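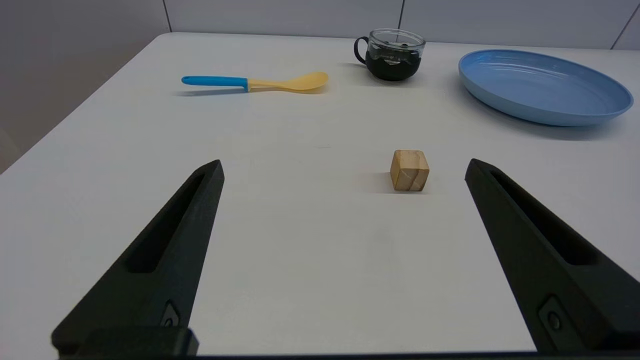
Wooden block

A wooden block is a small solid piece of wood, most often a cube, used as a toy, a counting aid or a simple test object. Plain cubes are among the oldest manufactured playthings still in common use. They are sold unpainted, stained or printed with letters and numbers, and they turn up in classrooms, clinics and workshops as well as in homes.

Materials

Most blocks are cut from hardwood. Beech, maple and birch are common choices because they are dense and do not splinter easily. Softer woods such as pine and linden are cheaper and lighter but dent when dropped. Unfinished blocks keep the color of the wood, usually a light tan, and the grain stays visible. A darker streak across one face is a normal feature of natural wood and is not treated as a defect in most grades. End grain, where the fibers have been cut across, takes up stain faster than the side faces and often comes out darker.

Manufacture

Lumber is dried, planed into square strips and cut to length. The pieces are then tumbled in a drum, sometimes with an abrasive, which takes off the sharp corners and leaves slightly rounded edges. Blocks meant for exact stacking are tumbled for a shorter time, as heavy rounding reduces the flat area of each face. Finishes include wax, vegetable oil, water-based paint and clear lacquer. Many makers leave the wood bare.

Sets

Small sets are sold in bags or boxes. The Alenari classroom set holds 300 cubes in a single size, and the larger version holds 600. Taltetti sells a mixed set of 400 pieces in which cubes are combined with half cubes, pillars and 3 lengths of plank. Both are sold unpainted. In mixed sets the cube is normally the base unit — every other piece is a multiple or a fraction of its edge.

Use

Young children grasp, carry and line up blocks before they begin to stack them. Later play includes towers, bridges and enclosures. Teachers use cubes for counting, sorting and early work on volume. Blocks are also placed beside other household items, such as a plastic spoon, in sorting games where the pieces differ in shape, color and material.

Because a cube has flat, parallel sides and looks much the same from any side, it is also a common object in exercises that involve picking up and setting down.

Care

Bare wood is wiped with a damp cloth and dried in open air. Soaking raises the grain and can cause cracks along it. Rough spots are removed with fine sandpaper, worked in the direction of the grain.

See also

Alphabet block
Construction set
Counting rod
Dice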